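Charmaine Modise Would Like You to Stop Buying Detergent

The laundry room at Nekedero is at the bottom of a flight of stairs that everyone in the building describes as "not that bad." I was carrying a notebook and a coffee. The tenants carry bedding. When I got down there, Charmaine Modise was already sitting on an upturned crate with her reading glasses on, going through the pockets of a pair of men's work pants.

"Drywall screws," she said, and put them in a jar.

Modise runs a wash-and-fold business out of Gidbridge, and twice a month she teaches a class for people who have reached adulthood without learning how to do laundry. She called it Laundry for Beginners at first, and two people came. Then she renamed it Why Is Everything Gray, and had to start a waiting list.

I had signed up for the waiting list myself. I was told it would be shorter if I came as a reporter.

She grew up over a dry cleaner's, though she says this taught her very little. "My father pressed. He didn't wash. If you gave my father a wet shirt he'd look at you like you'd handed him a fish." What she knows she learned at Climport, an industrial laundry where she spent her twenties feeding hotel sheets into a machine the length of a bus. She started on the soiled side, moved to the clean side after a year, and considers that the only promotion she ever wanted.

"You learn volume there," she said. "You learn that a machine is a bucket with a motor. People at home treat theirs like an oracle. They put their clothes in, they close the lid, they hope."

I asked what people get wrong most often.

"Soap. It's always soap. They use it like gravy."

Her test is simple enough. She asks new students to bring one clean towel from home, and she puts it through a wash in warm water with nothing added. Then everyone stands around and looks at the suds. She told me about one man who had to go out and sit on the stairs for a while. He had been buying the big jug every two weeks, and he had, she said, "a relationship with the scent."

Her own measure is a tablespoon for a regular load, two if somebody in the house works outdoors. She keeps the tablespoon on a string. I asked whether the detergent companies had it wrong, and she gave me the look her father must have given the fish.

"They sell detergent," she said.

The class costs five dollars. It used to be free, but she noticed that people who paid nothing took no notes. She caps it at a number she wouldn't give me, on the grounds that I'd print it and the fire inspector reads everything. I counted the crates and I'm keeping quiet.

We moved on to sorting, a subject on which Modise is less strict than I expected. She has no patience for the seven-pile method, which she blames on magazines. She makes three piles, and they go by how much trouble a thing can cause: things that bleed, things that get bled on, and things too old to care. A black T-shirt on its hundredth wash has nothing left to give anybody. New jeans, on the other hand, are "a loaded weapon."

"What about red?" I said. I had personal reasons for asking.

"How many shirts?"

"It was mostly socks."

"Pink socks never hurt anybody," she said, and patted my arm.

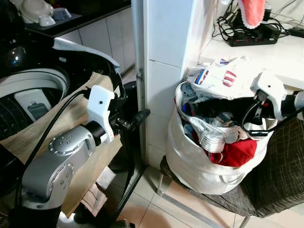

The bag is where she thinks most laundry goes wrong, well before anyone gets near water. Modise is against bags. She'll put up with one for getting down the stairs, but she believes that anything left in a bag for more than a day turns into a single object, and that the owner then washes it as a single object, upside down and in the order it fell in. Take a white fabric one stuffed to the top, with a stars-and-stripes garment in red, white and blue sitting over blue denim, then black things, then something bright red farther down beside a white item with gray stripes. She could teach an entire evening off that. The flag piece alone has its own argument going on, with white patches up next to the red and the blue, and in her opinion it has no business sharing a load with the denim underneath it. "That's all three of my piles in one sack," she said. "And I promise you the plan was to tip it in."

Tipping it in is what she calls the Petchrat, after the apartment complex where she had her first place and where, she claims, she never once saw anybody take clothes out of a bag by hand. People backed up to the machine and poured. The name has stuck among her students, who now use it as a verb.

Her alternative is slow, and she knows it. You set the bag on something near the machine, at a height that spares your back. A stool is fine. Then you take out one thing at a time, check the pockets, shake it, turn it the right way for washing and decide where it goes. She says it takes her four minutes. It took me eleven when she made me do it, though I was also trying to write.

"You're holding that sock like evidence," she said.

The pockets are a separate lecture. She has a row of jars, and they're labeled. There is one for screws and one for coins, and one marked JUST PENS that I thought showed some feeling. She once pulled a live snail from a child's raincoat and a lottery ticket from a bathrobe. The ticket was worth 30 dollars. She gave it back, and the customer tipped her two.

We got onto machines. Modise prefers a top-loader, on grounds that are partly technical and partly orthopedic. With a front-loader, she says, you spend your life kneeling to it. With a top-loader you can lift the lid, look in and change your mind. She is firm about looking in. She wants the drum checked before every load, by eye and then by hand, all the way down, since whatever is at the bottom is about to be washed with your good shirt. She has found spoons down there. She has found a remote control and a paperback, and she has washed (once, and she doesn't like to discuss it) a wallet belonging to a priest.

She also wants the top of the machine kept clear, and concedes that she has never met a household that manages it. "It's a flat surface at hip height. You could put a sign on it." At home, hers has a blanket over it and usually a cat over the blanket. She was quite defensive about this. The blanket is waiting to be washed, she said. I asked how long it had been waiting, and she said since May.

I liked her a great deal more after that.

By then two of the regulars had come down the stairs with their loads, both sorted, both slightly smug about it. One of them had a fitted sheet to fold and wanted help. I'd been hoping for this. Everyone who writes about laundry gets to the fitted sheet sooner or later, and I assumed that a woman who had handled sheets by the ton would have a method.

"Ball it up," Modise told her. "Put it inside the pillowcase. Go live your life."

"That's it?" I said.

"At Climport we had a machine for the flat ones. For the fitted ones we had Friday language."

The regular balled it up. She seemed pleased. I wrote down "pillowcase" and underlined it.

I asked about the grayness, given that it's in the title. Modise said it has three causes, and that two of them are soap. The other is cramming. She wants a hand's width of space between the clothes and the top of the drum, and she wants people to stop pushing down. When things have already gone gray she runs them twice in hot water with no detergent at all, provided the label allows it, and hangs them outdoors if there's any sun. Students find this disappointing. They'd like there to be a powder.

"I had one fellow ask what my secret ingredient was," she said. "I told him water. He asked what brand."

She is 93 classes in, by her own tally, which she keeps in pencil on the wall behind the dryer. She has no plans for a book. A nephew wants her to make videos, and she has agreed to think about it, in the tone of someone who has finished thinking. What she'd like is a second room, on the ground floor, with a window and a table long enough to sort on. She has asked the building. The building has said the stairs aren't that bad.

Toward the end she handed me a load of my own to run from start to finish, mostly towels. I looked in the drum. I felt around the bottom. I measured out the tablespoon and leveled it off with a fingernail, and I left the hand's width, and I closed the lid with what I believed was a certain authority.

Modise waited until the water was running.

"Coffee cup," she said.

I had left it on top of the machine.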